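Skernholm open day - who went, and was it worth it?
Board: Shows, visits and demonstrations
11 replies

kettlewright
November 24, 2021

I came back last night from the open day at Skernholm and I want to write my impressions before I forget them. Please excuse my English, it is my third language and I write slowly.

I drove 200 km in each direction. Entry was free but you had to register in June, and I heard that they took 427 registrations. They let us into the demonstration hall in groups of 40, and each group had 11 minutes. This is my first complaint. In 11 minutes you can see the machine move, but you cannot understand why it moves like this.

The part I wanted to see was the arm with the fingers, working low over the floor. I was lucky with my place in the group.
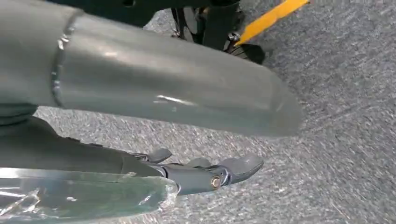

The gripper close to the carpet, with the brass-colored bolt at the finger joint.

My general opinion is positive. The talk before it, by Remo Brunner, was clear and without advertising. He spoke mostly about maintenance, and I like this in a speaker. But the coffee was finished before the second group.

Who else was there?

odalind_t

I was there in the afternoon. I agree about the 11 minutes. I think they gave more time to the last group, we stayed until they started to switch off the lights in the corridor.

I don't agree about the talk. If you have read anything about maintenance of small arms, he told nothing new. The questions after were better. One man from Hadside asked about the price of spare fingers and did not get a number.

brassmonk

Quoting odalind_t: "he told nothing new"

It was an open day, not a conference. Half of my group were parents with school children. For them it was new.

kettlewright

I agree with brassmonk here. Maybe I was also a little generous, because I was happy to sit down after the drive.

pelle_v

Could not come. Was it the same hand they had at Ongart in the spring? On that one the fingers were wide at the ends and they had trouble with thin objects. I would like to know if they changed the tips.

odalind_t

I was not at Ongart so I can't compare. But look at the fingertips in mine, the top one is broad and a little flat. I also put it here for the floor marking, which I find more interesting than the hand.
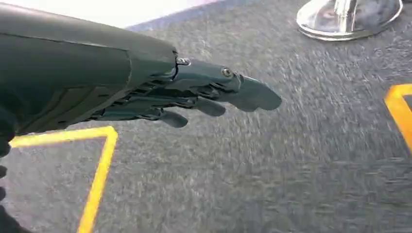
Three fingers held out over the carpet, between the two yellow tape markings.

pelle_v

Thank you. The tips look similar to what I remember, but I would not put money on it. The plates on the back of the hand I remember differently - at Ongart everything was under one cover.

What is the tape for? Is it a safety line?

odalind_t

It was explained to our group as places for objects. You tell the operator "from this one to that one" and this is the task. A safety line for visitors would be a different thing.

brassmonk

I will be the unpleasant one. Tape on the floor is a cheap trick. In a real building there is no tape. If the machine needs a yellow corner to know where to put a thing, then the visitors are seeing a prepared exercise and should be told so.

kettlewright

They did tell us so, in my group at least. The young woman at the front said the positions are fixed in advance for the public days. And I don't think it is a trick. When I learned to park a car, my father put two buckets in the yard. Later there were no buckets.

brassmonk

Your father did not sell tickets to the buckets.

kettlewright

It was free! I wrote it in the first message.

brassmonk

OK, fair. I withdraw the tickets. I don't withdraw the rest.

skirettifan

Hello, new here. I went with two colleagues from work, we use a Skiretti feeder for small parts and my boss wanted to know if something with fingers can replace it. The answer we brought home is "not for us". The feeder is ugly and loud, but it does one thing the whole night. I asked two people from the staff about long running and both were polite and both changed the subject.

What I liked is that it was carpet and ordinary furniture, and not a white laboratory. I took mostly pictures of the floor area, my boss likes to see how much space such a thing needs. 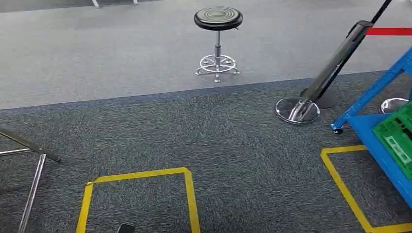 Does the hall at Skernholm have somewhere to sit if you cannot stand for the whole visit?
There are benches in the corridor before the hall, and the staff will bring you a chair if you ask at the registration desk.

pelle_v

Good to know, my mother-in-law wants to come next time and her knee is bad.

skirettifan, did you measure the space, or is it only from the pictures? I ask because I have a room at home which my wife still calls the dining room.

skirettifan

Only from the pictures, with the yellow shapes and the stool to give an idea of the size. My boss said it was not scientific. I think you need more room than you expect, also for the cart and all the small things that stand near it.

odalind_t

About space: the person who answered my question said they planned the hall for smaller groups and then the registrations came. So maybe it is normally more comfortable.

kettlewright

I have sent them an email with three suggestions: longer time for each group, a printed sheet with the names of the parts, and more coffee. If they answer I will put it here.

brassmonk

Add a fourth one from me. One run without the tape.

kettlewright

Already sent. But I can write again next week, if you tell me exactly what you want to ask. Please keep it short, I must translate it in my head two times.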